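Wednesday, October 4, 2023
Tosden kitchen set, simulation, drawer task

Continued with the drawer demonstrations this morning. Target for this task is 500 good episodes, and with today we stand at 14 rejected from the last batch. Most of the rejected ones have the same fault: the operator lets the arm wait too long before the hand goes to the drawer, and the policy then learns the waiting. Zineb Bennani proposes to trim the pauses by script. I prefer to record again – trimming makes jumps in the joint speeds, and we had this trouble already in January.

Changed the start pose of the second hand, so it stays open at the right side and does not come in front of the handle. Marble texture kept for now. Toaster and plant stay as distractors, their positions to be randomized from tomorrow.

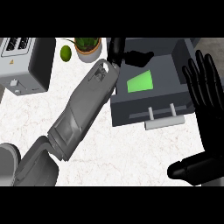

Episode 1034 must be checked by Aicha before it goes in the set. The green block is a little turned in the drawer and I am not sure if our success test accepts this angle. If it does not, the limit should be made wider, not the episode thrown away.

To do: write the 3 new instruction sentences for this task, copy the logs to Catlow, ask Zineb for the old trimming script anyway.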